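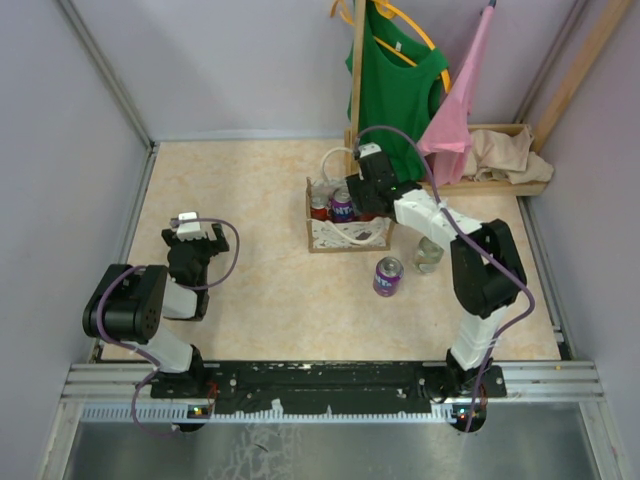
I got into paint names because of a fight over a bathroom. My roommate wanted "the gray one," I wanted "the purple one," and after a good ten minutes of getting louder we worked out we were pointing at the same card. That's pretty much my whole project right there! Some colors sit on a fence, and people fall off on different sides. Take a back wall like the one behind the marbled table: I'd say grayish lavender and feel fine about it, but my roommate would say gray and look at me funny. And then the tabletop is cream and pale tan, which sounds simple until you ask a few people where cream stops and tan starts. So for my final project in Words in Everyday Life I decided to find out what people in Mivville call the in-between colors, and whether the name printed on the card changes what they see.
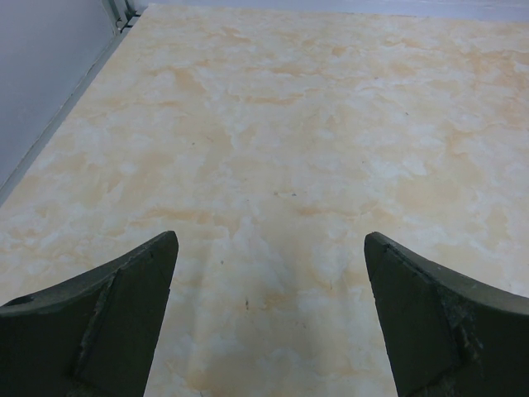
By a second-year student, Benavides College
Project report, Words in Everyday Life
September 15, 2018

What I wanted to know

I had two questions. The first was how much people agree on a name for a washed-out color, the kind you get on hallway walls and waiting room chairs. The second was whether people change their minds once they see the official name. I guessed they would agree on the warm colors and disagree on the cool ones, and I guessed the official names would make hardly any difference (I was very wrong about this part, more below).

How I did it

I bought 4 sample cards from Bonel, the paint store by the bus station, and cut the names off. One was a pale purple-gray, one was a beige, one was a green that was nearly gray, and one was a sort of dusty pink. I glued each one onto a plain white index card so the edges of the store card wouldn't give anything away.

Then I sat in the lobby of the Mivville library with a folding chair and a bowl of mints and asked people to write down whatever name came to mind. I told them it could be one word or a bunch of words. I got 131 people to do it, which made me so happy, because my teacher had warned us that most of us would end up asking our cousins. After the first answer I handed over the store name on a slip of paper and asked if they wanted to keep their own name or change it. I typed everything up in Rasteo, the free survey program the college gives us, and sorted the answers by hand because the program thinks "grey" and "gray" are different colors. So is "gray " with a space after it, apparently.

The lobby has big windows on one side and yellowish lamps on the other. I tried to stay on the window side the whole time, but somebody's chess club needed that corner on two afternoons, so I moved. I marked those answers with a little L for lamp.

What people said

The beige was the easy one. Most people wrote beige, tan or cream, and the rest wrote food. Oatmeal, pancake batter, latte, "the inside of a banana." I had no idea how hungry everybody was. I counted the food names as their own group because there were too many to squeeze in anywhere else.

The purple-gray split people just like it split my apartment. Plenty wrote gray with nothing added. Plenty wrote lavender or lilac, and a smaller group did what I do and stuck two colors together. A few people wrote blue, and when I asked if they were sure they got kind of offended, so I stopped asking.

The green got the longest answers by far. People wrote whole sentences. My favorite was "my grandmother's refrigerator but left in the sun." Dusty pink got a lot of "skin," which started a pretty good conversation between two women in line about whose skin they meant -- and I wish I had written more of it down. I did change my notes after that and kept "skin" out of the pink group.

What the store name did

I really thought people would shrug at the store names. The purple-gray card was sold as Morning Slate, and after reading that, a lot of the lavender people crossed out lavender and wrote gray or slate. Hardly any of the gray people moved the other way. The beige was sold as Canvas and people mostly kept their own word, I think because they were already comfortable with it.

The lamp answers leaned more toward brown and tan on every card. I don't want to make a big deal out of it, but it's there.

What I would do differently

I would print the cards bigger. A few older visitors held them right up to their noses, and one man asked to take his outside (I let him, he came back). I would also flip the order around, since everyone saw the beige first and it probably got them into a food mood. And I would ask people what language they grew up speaking. A couple of them told me without being asked, and their answers were some of the most interesting ones in the pile.

My limit for the full paper was 3,000 words, so the complete answer lists are in a folder at the front desk of the language department, along with the cards. Please put the cards back in the envelope when you're done, the green one is fading already.

As for the bathroom, we went with white.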